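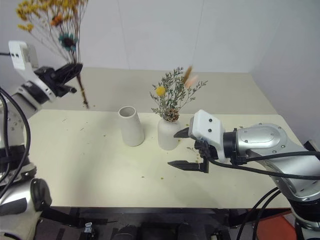
Hividano at the bench: left arm with the dried bouquet, right arm by the round vase

Wanted: people to help us teach two robot arms to arrange flowers
Varia shared workshop, Kovalchuk Building, Vosusetti
Posted 5 Jul 2020

Hi! I run the robot bench at Varia, and I'm looking for six people who'd like to spend some evenings at it with me. You don't need to be an engineer. You don't even need to like flowers, although it helps if you can look at the same bunch of them for two hours without losing your temper.

The project is called Hividano. It's a pair of silver arms on either side of a cream-colored table, each with a two-finger gripper and a little white camera box at the wrist, and the job we've given it is simple to say: pick up a dried bouquet and put it in a vase. One vase is tall and tapered, the other is shorter and rounder. I started on the build in May with a lot of cable and a lot of optimism, and I've been adding to both ever since (mostly cable).

We teach it by doing. You sit in the chair behind the table with a controller in each hand, you move, the arms copy you, and the computer records the whole thing. One go at the task is a run. I have 1306 runs saved right now, nearly all of them mine, and that's the trouble. The arms have picked up my habits! I always go for the stems low down, I always come at the vase from the same side, and I do a funny little pause before letting go. I want other hands in there.

What you'd be doing

Mostly driving. A run is short when it goes well. You pick up the bunch, bring it over, get the stems into the mouth of the vase and open the fingers. Then you (or whoever is sitting next to you) reset the table and go again. We swap seats every half hour so no one's shoulders seize up.

The rest is the stuff that keeps a bench going. Tagging runs as good, bad or "what was that." Tightening the bolts on the camera brackets. Rebinding bouquets. Brushing up, too, as dried flowers shed bits all over the table and I'd like to keep them out of the grippers. If you're handy with a soldering iron or a 3D printer I have a separate list for you, and it's long.

The hard part is the tall vase. With the bunch pinched up near the blossoms you have all those thin stems hanging down below, and the tip can end up dragging on the tabletop right next to the thing you're trying to get it into. Grab lower and the top gets heavy and wants to swing. I have my own opinion about which is better and I'm not going to tell you what it is until you've had a try, or you'll just copy me and we're back where we started.

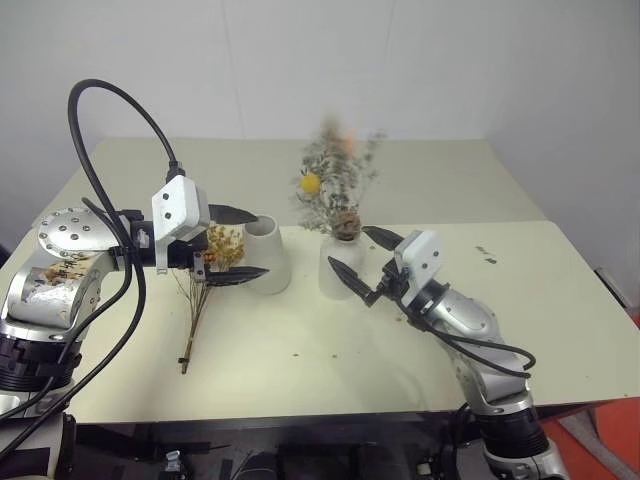

Who I'm hoping to hear from

Anyone over 18 who can get to Vosusetti twice a week. Left-handers, please, please write in. So should people who play an instrument, knit, drive a forklift, ice cakes or do anything else with their hands that I don't. Gamers are welcome, but you may find the arms slower than you'd like. I certainly do.

You should be OK with sitting still for a while, and with doing a thing over after you've messed it up. Reading glasses are fine. If you use a wheelchair, tell me and I'll take the chair out before you come; the table height works, and the building has a ramp on the parking lot side and an elevator up to us.

If you have bad hay fever or react to dried plants, this one may not be for you. I've had a couple of sneezy nights myself.

Dates and times

There are 19 evenings in this round, Tuesdays and Thursdays, 6:30 to 9. I'd love for you to make most of them, but life happens. Just don't sign up if you already know you'll miss half. The first evening is all safety and practice and we don't save any of it. You'll learn where the two stop buttons are and you'll press both of them before you touch a controller. Hands stay off the table while the arms are live. That rule goes for me as well, and you have my permission to yell at me.

We're keeping it to two people plus me at the bench at any one time, with the windows open and masks on. Controllers get wiped down at every swap.

What you get

I can't pay wages, I'm sorry. What I can do is $115 toward your travel for the round, handed over on the first evening so you're not out of pocket, plus free Varia membership until the end of the round. Membership gets you the wood shop and the laser cutter after the usual intro class. There's coffee. The coffee is okay.

You can also have a copy of every run you record, and your name goes on the project page if you want it there. If you don't, it won't. The cameras point at the table, so your face shouldn't be in the recordings, and if a hand gets in during a reset we trim that bit out.

How to sign up

Drop a note in the Varia mailbox at 1872 Kovalchuk, or leave a message on the members' board under "Hividano." Tell me which evenings you can do, which hand you write with, and one thing you're good at that takes steady fingers. No résumé please! A few lines is plenty.

I'll answer everybody, even when the six seats are full, and I keep a waiting list for the next round. If you'd like to look before you decide, come by on any bench evening and knock at the side door. Ring twice if I don't hear you, the compressor next door is loud.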